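Degefa Packing Room: where we've got to
30th May

Hi Zewditu,

You asked for a proper update before the next payment, so I'm writing this with a coffee at the end of the long bench, which finally has a top on it again! I'll go through things in the order they happened, more or less, and the money is at the bottom.

The room first. When I wrote in December we were still packing in the old store at Clastulstead, with the freezer humming away and one socket between us. The move took longer than I said it would (my fault, I'd forgotten how much shelving we had) but we've been in the new room for five weeks now and I really like it. The floor is painted, the door shuts, and the shelves along the window wall are labeled by size of goods. Clalau did the electrics and came back twice to fix the lights over the sorting area, no extra charge.

Then the goods. Most of what comes through is small stuff, snacks and sachets and odds and ends in plastic packets, and it used to arrive in cardboard boxes that gave up at the corners. I put in for metal bins in the last request and you kindly said yes. They're heavier than I'd pictured, but you can tip a whole delivery in and see what you've got.
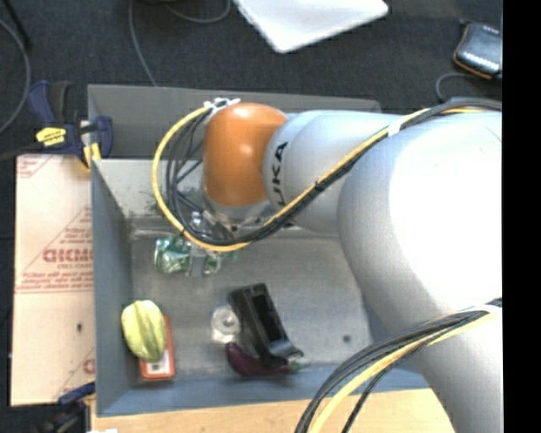
Sarero, our main supplier, has agreed to send mixed deliveries on Tuesdays only, so we get the rest of the week to sort and pack. That one change has made more difference than anything we bought. Before, I'd be halfway through an order and another load would land at the door, and everything got muddled. We still have trouble with the crinkly packets, which slide under each other and get missed, so I've added a last look through each bin before it goes back for refilling. It's slow but the wrong-item complaints have dropped off a lot.

We packed 800 orders last month, which is our best so far, and 30 of those were for new customers. I'd love to promise the same for next month but two of us are away, so please don't hold me to it.

On money: the shelving came in under, the bench top went over, and the bins were exactly as quoted. What's left should cover a second set of scales and a decent mat for the standing end, if you're happy with that. I'll send the receipts in a separate email once I've found the one for the paint.

Could you let me know about the scales by the end of next week? The quote runs out after that.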